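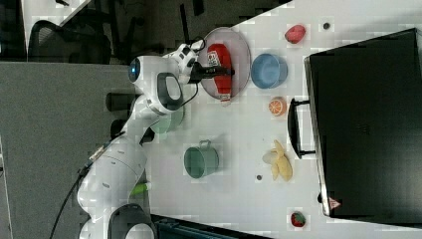
Slide 1: the table arm at Marness, gripper over the ketchup.

Good morning! I look after one robot arm and the table it works on, and I'm going to spend my ten minutes on cables, because I love cables and I think they get far too little attention.

(Pause. Ask who has had a cable snag this year.)

Start with the thin black one running along the arm. Ours gets a check every Saturday: power off, hand along the whole length, feel for flat spots. Cosimo Negri taught me to do it with my eyes shut, and I still do.

Our log has 1786 runs in it now. In all of that we have had 3 stoppages from cabling, every one of them at a bend.

(Next slide.)
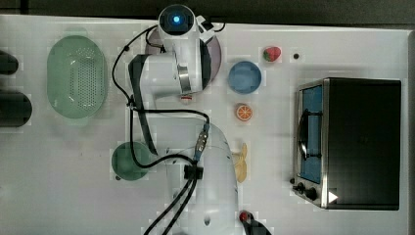 Photo: Osvaldo Parisi

Look at the wide loop coming off the top joint and going round past the elbow - that's slack, and we want it. Pull it tight and the connector takes the strain. Too much, though, and it wanders over the dishes, so after any change I drive the arm slowly to both ends of its reach and watch the loop the whole way.

The clip on the lower link gets moved too. Undo it, let the cables settle, do it up again. Lovely little job!

(If time: the Dramik connector story. Keep it short. Then questions.)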